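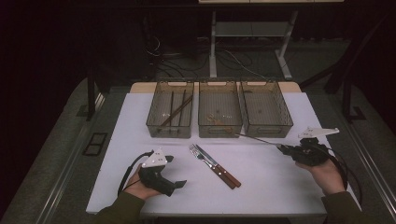

Slide 1. Sorting table, three mesh bins, fork and knife still to go. Handheld grippers, one in each hand.

Search talks, speakers, rooms Go Clear

SPEAKER NOTES - "Do we need a better gripper, or a better excuse?"
Cemthorpe, 11 September 2022
Jayson Lumanlan, with results from Lamisi Laryea and Nkrumah Wumbei

(Leave slide 1 up while people sit down. Don't start on the title.)

Start with the fork. Ask who in the room has picked up a fork with a two-finger gripper, off a flat hard table, first try, without dragging it. Wait for the hands. Then ask who has a video of it. Fewer hands.

I was asked to compare hand-held grippers and say which one to buy. I'm going to spend most of my time on why I don't trust my own comparison very much, and then I'll tell you which one we're buying anyway.

SLIDE 2 - what we compared

Two hand-held grippers, both with a marker plate on top so the tracking can find them. Call them by their names once and then stick to "short" and "long":

Kusia - short angled finger. This is the one in the left hand on slide 1.
Ametepe - long thin rod finger. Right hand on slide 1, reaching for the middle bin.

Both are wired. I know the brochure for the next Ametepe says wireless. We didn't have the next Ametepe.

The job is sorting small things from the table into bins. Sticks in one, cutlery in another, odds and ends wherever the task card says. It was picked by Flynn Nepia and I complained about it at the time. I thought it was too easy. I was wrong about that and I'll say so on slide 5.

SLIDE 3 - the numbers

400 tries per gripper on the fork and knife alone. The whole collection came to 4,000 recorded tries with all objects. Of those, 2,996 passed the check and went into training.

Pause here. Let them do the subtraction. Someone always asks where the missing thousand and four went, so answer before they ask: mostly tracking. The plate turned away from the camera, or a sleeve or a wrist got in front of it, and the position jumped. A smaller pile was people dropping things, and we threw those out too, which I now think was a mistake. A dropped fork is information. We taught the policy that forks never get dropped.

Do not say "75 percent yield" as if it's good. Flynn will want me to say it's good.

SLIDE 4 - why the long finger looked better

If you only read the summary table you would buy the long one. It won on reach, it won on bin placement, and it won on how tired people said they were at the end of a session.

My problems with that:

The bins have walls. A long thin finger goes over a wall and down into a bin easily. A short one means bringing the whole body of the gripper to the rim. So any task with bins in it is going to favor long and thin. We chose bins. We then discovered that long and thin is good. I don't think we discovered much.

Second, the order. People used the short one first in nearly every session because it was on the left side of the cabinet. By the time they got to the long one they had already practiced. Lamisi spotted this in July, after we had most of the data. We re-ran 63 tries with the order swapped and the gap got smaller. It didn't go away. 63 isn't many, and I won't pretend it settles anything.

Third, who was holding it. Nkrumah did more sessions than anyone else and he prefers the long one. He told me so on day one. You can't blind a person to what is in their own hand, but we could have had more hands.

(If short on time, skip the third point. Don't skip the second.)

SLIDE 5 - the cutlery

Back to the fork, and my apology to Flynn. Flat metal things lying on a flat table are hard. The handle gives you a bit of height to work with, the tines give you almost none. Everyone goes for the handle after a few tries. Then the knife is lying right next to it, handles almost touching, and closing on one pushes the other.

With the long finger people started doing something I hadn't planned for. They would nudge the pair apart first, then grab. That is a sensible thing for a person to do. When we trained on it, the arm nudged everything. It nudged single forks with no neighbor. It nudged a stick that was fine where it was, and then couldn't find it.

Play the clip here. Eleven seconds, no sound. Let them laugh, then move on.

The short finger didn't produce nudging, I think because it was a nuisance to do. So the "worse" gripper gave us cleaner habits. I have no slide for that because I don't have a number for it. It's my reading of the clips and Pin-yu Wu reads them differently. She thinks nudging is fine and our model was too small to learn when to do it. She may be right. Ask her, she's in the second row.

SLIDE 6 - from hand to arm

This is the part I'm most doubtful about, and it's the part the sales people are most sure of.

The claim is that you record with a hand-held gripper, bolt the same gripper on an arm, and the motion carries over. On our arm some of it did. Dropping into a bin carried over fine. Long reaches were fine.

What didn't carry over was anything that relied on the wrist being soft. A person pushes a finger under a fork handle and gives a little when it touches the table. You don't know you're doing it. The marker plate doesn't see it either, it only sees position. The arm gets the position and none of the give. With the long rod that meant the tip dug in and bent. We bent several. The Flistari controller has a compliance setting that is supposed to help, and at its softest it stopped us from bending rods and also stopped us from picking up forks.

I asked for force sensing in the handle. Two vendors said it was coming. I have been hearing that something is coming for as long as I've had this job.

SLIDE 7 - things I would check before believing anyone's gripper comparison, mine included

Was the order swapped from the start?
Were the failed tries kept, or counted and then thrown away?
Did the task suit one shape of finger before anybody picked it up?
How many different people held it?
Was there a number from the arm, or only from the hands?

We get a no on the first, a no on the second, a yes on the third, "not enough" on the fourth and a thin yes on the last one. Read that out slowly.

SLIDE 8 - what we're buying

The long one. One pair, not the four that were in the request.

Reasons, quickly: most of our real work has bins in it, so the bias in the test happens to match the bias in the job. Spare rods are cheap and swap in a couple of minutes. And the people doing the recording will put up with it for a whole afternoon.

We keep the short pair for anything flat and anything crowded. Lamisi is setting up the next round with the order swapped from the first session and the drops left in. No bins in half of it. If the long finger still wins there I'll come back and say so.

QUESTIONS - likely ones

Why not suction? It doesn't like fork tines or thin sticks. We tried it for one morning. I don't count one morning as a test.

Would a second camera save the lost tries? Some of them, probably. It would also give us a second thing to calibrate. Nkrumah wants it, I want to see the cost in setup time first.

Can we have the data? The 2,996, yes, after Pin-yu finishes the labels. The rejects too, if you ask. I'd be more interested in what you find in the rejects.

(Take the clicker back to the front desk. Adapter belongs to the room.)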